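Robot CPU handling on open towers: how we do it and the rules

Quick write up becuase people keep asking. Applies to any arm work inside a desktop case on the slatted bench. If you only do RAM and cards you can skip the socket part, but read the rules anyway.

What you need

Tower, side panel off
Gray fixture tray
Hex keys for the gripper bolts
Wrist strap, lint-free wipes, isopropyl
The Ditovard run sheet, printed. Not on your phone.

Before you start

1. Power cord out of the PSU. Out, not switched off at the wall. Press the power button after, hold it a few seconds.

2. Lay the case on its side, open side up. Feet toward you. Push on it. If it slides, fix that first, a case that moves 2 mm is enough to miss the socket.

3. Tray goes to the left of the case. Always left. The taught points assume it and Osvaldo lost a whole afternoon to a tray on the wrong side.

4. Tuck loose cables away from the socket. Don't unplug things just to make room unless the sheet says so.

5. Check the cable loops at the wrist. Enough slack for full rotation, not enough to snag on the drive cage. Turn the wrist by hand both ways and watch.

6. Speed cap at 37 percent for anything inside the chassis. Full speed is for free air only and you don't need it there either.

7. E-stop in reach of the person watching. Reach means sitting down, without leaning.

Lifting and placing the CPU

Cooler off first, by hand. Wipe the lid as well as you can, old paste gets on the pads and then on everything. Load plate all the way open before the arm comes down. Check it yourself, the software does not know.

Approach from straight above. Stop high, look at the wrist view, then go down in small steps. Grip by the edges only. No finger gets anywhere near the contacts, on the chip or in the socket. 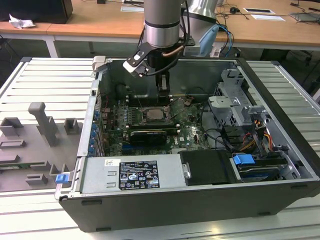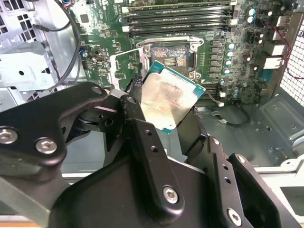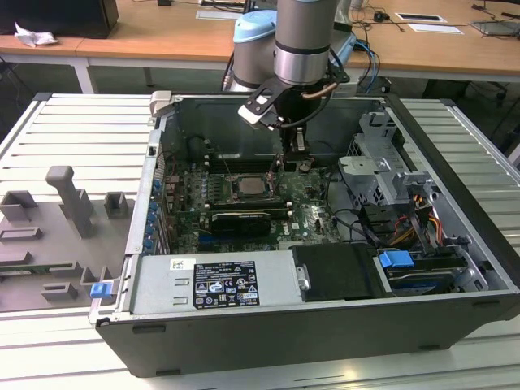
Bench Automation Group / Handling & Safety Practice

Tilt is the thing to watch once the chip is in the fingers. A tilted CPU over an open socket is normal on the way in or out, it is not ok at touchdown. Level it up high, then lower. If one corner goes in first, stop, lift, start over. Do not nudge. Bent pins are the most expensive mistake on this bench and nearly all of ours came from nudging.

Order for placing:

1. Match the corner mark on the chip to the socket. Say it out loud to your second person. Feels silly, do it.
2. Level at the high stop.
3. Lower to just above the socket. Pause.
4. Down the last bit at slowest speed, force limit on.
5. Open fingers. Wait. Then lift straight up, no rotation until the gripper is clear of the case.
6. Load plate closed by hand, arm parked. We don't let the arm close it. Maybe one day.

Rules that don't bend

Two people, one on the pendant, one on the stop. Hands stay out of the case while the arm is enabled, including "just to move a wire". Disable, move the wire, enable.

Force limits get set by Lotte Vandenberghe or Si-eun Ham. If you think one is wrong write it on the sheet and ask.

Gripper bolts get checked every 72 cycles. Pads too. If a pad is shiny or has paste on it, swap it, don't clean it. Full inspection at 2,000 cycles, the log is in Inell under the gripper's own page.

Parts that come out go in their own holder in the tray. Memory lies in its guides. Not on the case, not on the bench slats, small stuff falls thru.

Nothing with liquid in it on the desk behind. Yes that includes the closed cup.

When something goes wrong

Dropped chip: stop, park, disable. Pick it up by the edges. Look at the socket with a light before you try again.

Gripper touches the cage or a card: same thing, then rerun the zero check. Even a light touch. It may look fine and be off.

Lost wrist view: don't carry on from the fixed camera, it can't show you the contacts. Lift out and fix the view.

Write all of it down, near misses as well. Ermelinda Godinho goes thru the sheets each month and changes the limits from them, so a blank sheet doesn't help.

New people do a dry run with the scrap board from the Maeng box before touching a live one. Ask Ro-un Jin for the key. Next update to this page in January, after the new pads are in.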